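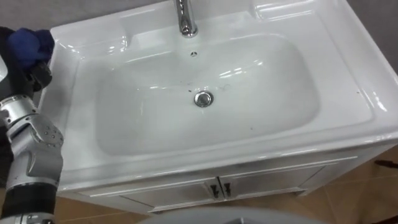
The sink station at the Nolton open day, blue cloth in the gripper. Specks in the basin still to be dealt with.

Notes from the Nolton open day, typed up on the train home so excuse the state of them. September, far too warm for the time of year, and the car park full by ten. More than 70 people in the morning group, which is a lot when you're all trying to see round the same doorway.

Short version for those who asked – can it clean a bathroom yet? Bits of one. Slowly.

The sink first, as that's what I went for. White vanity unit, chrome tap, two doors underneath, the sort of thing half the flats I look after have got. One arm, a cloth, and a basin with bits of dirt in it. The flat rim went well when I was watching. Long steady strokes, decent pressure, no banging about. The basin was another matter. It went over the bottom nicely enough but kept shy of the slope at the front, and I never saw it go in behind the tap, where all the muck collects in real life. Asked about this. Answer was that shiny white china is hard for it to see, the lights bounce off everything. Fair enough, I have the same trouble with my glasses off.

Timed one full go on my phone. 12 minutes for a sink. I'd allow two, and that's with the taps buffed.

Also it doesn't rinse its own cloth. Someone from the team swaps it over between goes. I said that's half the job and got a polite smile.

Next room, folding. This was the Brulier stand and easily the most crowded. Tea towels good, pillowcases all right, fitted sheet a disaster, but then mine are too. They had a tally board up, 113 towels since they opened the doors and they were cheerful about how many had needed a second try. I liked that, more of it please.

Ďurica had the shelf stacking. Tins and boxes going from a cage to a shop shelf, labels facing front. Best thing of the day for me and the nearest to being any use. Boring, same height, same shapes, all night long if you want. A chap next to me who runs a farm shop was asking proper questions about price. He didn't get a proper answer. "Depends on the site." Hm.

Hiltari were meant to show a dishwasher being loaded at half eleven. Put back to twelve, then to after lunch, then I had to go. If anyone stayed for it let me know in the comments how it got on with the cutlery.

Lunch: sandwiches, gone in a flash. Coffee good. Take your own water, the queue is daft.

Where does that leave us. I look after 32 holiday lets and changeover day is four hours flat, so I'm not a neutral party, I'd love one of these to work. Would I let it do a basin while a cleaner gets on with the beds? Perhaps in a couple of years, if it can get round the back of the tap and see to it's own cloth. It would also need to get up the stairs, and nothing I saw today went anywhere near stairs. Shower screens, hair in plugholes, the floor behind the loo – didn't see any of that tried either.

Worth the trip though. Free entry, book ahead, and get there before ten for the parking. They're doing another in spring and I've put my name down allready.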